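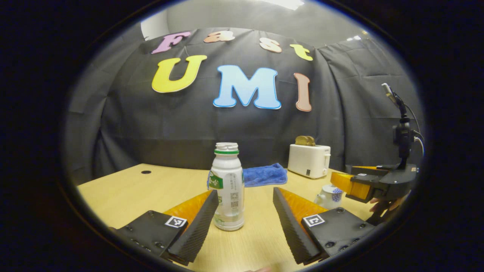

Pre-session inspection, hand-held gripper station
Site: Skalivico, bench 2
Date: Wednesday, July 17, 2024
Batch target: 2,000 demonstrations

1. Finger pads seated, no tears or lifted edges
OK. Textured face is clean on both sides. The Pridum checklist wants pads changed on a fixed schedule. I'd sooner change them when they're worn.

2. Marker tiles flat and readable, both fingers
OK. Wiped with a dry cloth. Don't use spray.

3. Finger mounting screws snug
OK, one needed a quarter turn. Second time this month. I don't believe the note from last time that says "resolved."

4. Camera cable clear of the grip and the moving parts
PASS WITH COMMENT. There's a loop of slack beside the mount. Tape it down before the next batch.

5. Phone holder tight
OK for now. The clip relies on friction and I don't trust it over a full shift.

6. Toaster
NOT ACCEPTED until someone shows me a written rule. Are operators working with it plugged in or not? The Upadhyay plan says "kitchen realism" and leaves it there. Unplug at the wall between takes and let it cool before anyone reaches past it.

7. Breakables
Teapot is ceramic according to the props list. Keep it back from the table edge. No spare on site.

8. Open bottles
Must be empty if the toaster is in use. Check every time, don't assume.

9. Backdrop fastened, nothing sagging toward the work area
OK. Foam letters pressed back on. I still can't see what lettering behind the table teaches a learning system, other than to expect lettering.

10. Operator breaks
Log shows 169 takes in one sitting. Too many. Wrists get sore and the grasps get sloppy, and the sloppy ones go into the set with the rest.

11. Rejected takes labelled
FAIL. Clukell reports 2,409 usable from the previous batch and no rejects at all. I'd like to see that list.

Items 6 and 11 stay open. Recheck in August.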